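Testers wanted for the Fakedach home practice kit (paid, remote, part time)

Posted August 2022

Hi! I'm Hildegard Nolte, and I look after outside testing for Fakedach. If you've landed on this page from the Kornitz newsletter, welcome, and thanks for clicking through. If you got here some other way, welcome too. I'm looking for people who will spend a few evenings a week with our software, poke at it until it does something silly, and then write to me about it in plain words.

Fakedach is a practice kit for people who want to learn to run a robot arm but don't own one. You get a set of simulated rooms, a virtual arm with a two-finger gripper, a little desktop controller that plugs into your computer, and a stack of household jobs to work through. Open a cabinet, set a cup on a shelf, slide a drawer shut, reach a window without banging into it. You drive the arm yourself, and the software keeps a record of how each try went. Schools and small training shops buy it so their students can get a lot of bad driving out of the way before they touch real hardware. (I did a lot of bad driving. I still do.)

We're getting the second version of the kit ready, and it has a whole new group of rooms in it. That's where you come in.

What you'd be doing

Each tester gets a box with the controller and a login. Once a week I send out a list of jobs, usually in one or two rooms, and you run each one several times over the week. You fill in a short form after every session. Then, and this is the part I care about most, you write me a few paragraphs on what it felt like. Was the job clear? Did the view help you or fight you? Did you get mad at it, and when? Did the gripper go where you thought you were sending it?

I read every one of these. The forms go into a spreadsheet that my colleague Torben Haberkorn is very fond of, and he can tell you all kinds of things from it, but the paragraphs are what changes the product. In the first version we had a drawer job that looked fine in the spreadsheet. People were finishing it. Then I read the notes and found that nearly everyone was finishing it by shoving the drawer with the side of the gripper, since lining up with the handle was so annoying. We rebuilt that job from scratch.

The jobs come in four sets. You'll start with Set 1, which is plain reaching, and move on when you feel ready. Please don't race through it! Set 1 is where we get the most useful notes, and testers who have done some gaming tend to skip past it in an hour and then wonder why Set 3 is so hard.

Most of the time you'll be looking out from the arm's own viewpoint, with the gripper at the bottom of your screen and the room past it. We also have a side view and an overhead view, and you can switch whenever you like, but the arm view is the one I need eyes on. It takes some getting used to. Depth is the hard thing. Your fingers can look like they're right up against something when there's still a good stretch of space to go, and the reverse happens too, which is when you hear the bump sound. You'll get to know the bump sound.
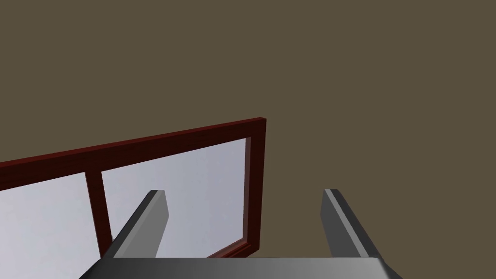 Arm view in one of the window rooms, gripper open and nothing in it.

The rooms are plain on purpose. Walls are one flat color, light is even, and there's no clutter unless a job calls for it. Some of our first testers asked for nicer looking rooms with curtains and rugs and so on, and we may get there, but for now I'd like to know if plain works for you. Is it restful, or is it so bare that you lose track of where you are? I go back and forth on this one myself. Torben is firmly on the plain side and will argue with you about it if you give him the chance.

Who I'm looking for

You don't need to know anything about robots. I mean it. About half the group should be people who have never driven an arm of any kind, real or simulated, and those are always the hardest seats to fill, as folks see the word "robot" and close the page. If you've ever parallel parked, threaded a sewing machine, or gotten a stuffed animal out of a claw machine, you have the right sort of patience.

For the other half I'd like people with some hands-on background. Technicians, shop teachers, lab assistants, machinists, crane operators (we had one in the first round and her notes were wonderful), anyone who has used a teach pendant or a similar controller at work. Tell me what you've used and for how long. A sentence or two is plenty.

Everybody needs to be eighteen or over and comfortable writing in English. It doesn't have to be pretty. Short and blunt is great. You also need a mailing address where a box can reach you, and a computer that can handle the software. The minimum is a fairly recent desktop or laptop with its own graphics card. Send me the make and model when you apply and we'll check it for you, so you don't have to go digging through spec sheets.

If you wear glasses, use your non-dominant hand, have limited grip, or deal with motion sickness, please apply and please mention it. The controller can be set up left-handed or right-handed, and the stick tension is adjustable. We have never tested the lighter settings with enough people, and I'd love to fix that this time.

What you get

The pay is 43 dollars per completed week, paid at the end of each month by bank transfer. A completed week means you ran the jobs on the list and sent your notes. If you have a rough week and only get to part of it, tell me and we'll work something out — I'm not going to dock anybody over a sick kid.

You also keep the controller when the round is over, along with a full license for version two once it comes out. And if you stay through the last week, there's a 100 dollar bonus on top.

I should be clear about what this isn't. It's contract work, a few hours a week, and there's no promise of a job at the end of it. Two people from the first group did end up working with us at Hamann, our parent company, but that came from separate openings that they applied for like everybody else.

The schedule

Boxes go out as people are accepted. The round runs until the end of November. You pick your own hours. There's one video call near the start so I can walk you through setup and put faces to names, and another at the halfway point, which you can skip if you hate video calls. Between those we use a message board called Govlow. It's old and a bit clunky, but everyone can see everyone's questions there, and the other testers will often answer faster than I do.

Please plan on three sessions a week, each one under an hour. I'd really rather you stop when you get tired. Notes written at the end of a three-hour marathon are mostly swearing, and while I enjoy those, Torben can't put them in the spreadsheet.

A few things people ask me

Can two people in one house both apply? Yes, and you'd each get your own box and login. Please don't share a login, even for one session, or the records get mixed up and I can't pull them apart.

Can I post clips of my sessions? Not until version two is out. After that, go for it! Until then, keep the new rooms to yourself and the message board.

Do I have to finish every job? No. Some of them are hard, and one in Set 4 I've never finished. Run it the number of times the list asks for, and tell me where you got stuck.

Will it run on a tablet? Sorry, no.

What do you record? The software logs the arm's movements, which view you're using, and how long each try takes. It doesn't use your camera or microphone. The full list comes with your agreement, before you sign anything.

How to apply

Write me an email through the contact form on the Fakedach page and put the number 3772 in the subject line so it lands in the right folder. Tell me who you are, what you do all day, what computer you have, and whether you've driven an arm before. Then tell me about something you had to learn with your hands that took you longer than you expected. Mine was icing a cake.

I try to answer within a week, whether it's a yes or a no. If you haven't heard from me by then, check your spam folder and then nudge me. I don't mind being nudged.

— Hildegard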